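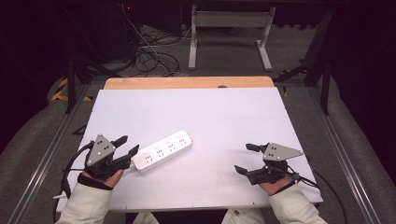

Bence Katona wrote back on the first draft of this section that the wrist straps matter more than the calibration, and that half the bad sessions he had gone through on the Asarau cell came down to a gripper turning on somebody's hand. I have moved the straps up to step 2. I am less sure about the half.

4. Setting up the hand-held grippers

The Rinumari sheet says the pair can be fitted and checked in 4 minutes. Allow longer.

1. Lay the white board on the table and push down on each corner. If it rocks, sort that out before going on. The software is supposed to correct for an uneven board. I have yet to see it do so.

2. Put on the left gripper, then the right. Close the wrist straps over bare skin, with the sleeves pushed back clear of them. Shake each hand. If the gripper shifts, tighten the strap and shake again.

3. Look at the grey marker plate on each gripper. The screws should be tight and the dots clean. Wipe with a dry cloth only.

CAUTION: Do not swap the plates between left and right. The Ackah program will accept them and give no warning.

4. Run each cable away from the fingers and down past the edge of the board. Leave enough slack to reach the far corner.

5. Open and close each gripper fully while watching the width reading. It should come back to the same figure every time. "Near enough" in the old guide was never defined, so ignore it.

6. Put the test object down at a slant. A power strip does well, unplugged from the mains. Bring one gripper up to the end of it while holding the other well clear, and check that the screen shows the same.

Note: Irkach claims the fingers need no attention for 1,000 closings. Ours get looked at before each session - the claim comes with no test behind it that I could find.

7. If the screen and the table disagree, go back to step 3. Restarting the program clears the message and leaves the fault where it was.

Fault code 52 is covered in section 6.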